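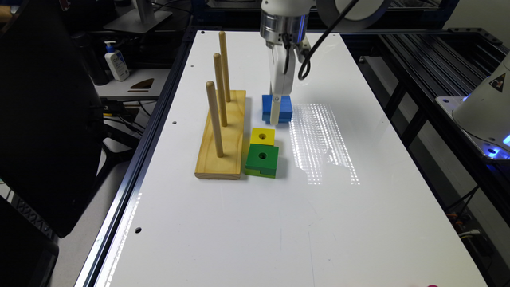 Sala peg board and blocks

Pine base, three upright dowel pegs, coloured blocks with a hole through the middle. Block goes on peg. That's the whole toy and it has sold steadily since we first took it on from Litusitz.

Now back in stock after a gap — sorry to everyone who was on the list. Dispatch restarts December 23, 2025, then we shut for a bit, so anything ordered late will go out when we're back.

What you get
Peg board, natural pine, rounded peg tips
Set of coloured blocks, incl. blue, yellow and green
Cotton bag
Folded card with a few game ideas (Italian and English)

Size and weight
Base 27 cm long. Pegs are fixed, glued in, they don't unscrew so please dont try. Blocks drop on easily, no pushing needed. If one is tight out of the bag leave it indoors for a day or two, wood moves a bit in the post.

Finish
Base and pegs are left plain. You will see grain, and the end grain comes up darker than the rest. Not a fault, we can't swap boards for it. Blocks are painted, water based. Shades vary between batches — the green especially. If you are adding spare blocks to an older set tell us when you bought it and we'll match as near as we can.

Age
From 20 months with someone sitting by. Older ones use it for sorting and copying patterns. A few clinics buy it for hand exercises too, and Ermanno Guerra in our workshop will make a board with thicker pegs on request, allow 4 weeks.

Cleaning
Damp cloth, dry straight away. No dishwasher, no soaking. A light rub with fine paper if the pegs go furry.

Spares
Single blocks sold seperately, any colour we have. Boards without blocks also available. No loose pegs.

Schools and nurseries
Boxes of 20 sets, packed flat. Over 200 blocks in one order, ask for a price first. Email Ettore Monti at the Caltport office with quantity and a delivery address, he does the quotes. Next big production run is February.

Returns
Unused, in the bag, within 27 days. Painted-to-order blocks can't come back.

Also in this range
Stundance stacking rings
Sala long board
Spare cotton bags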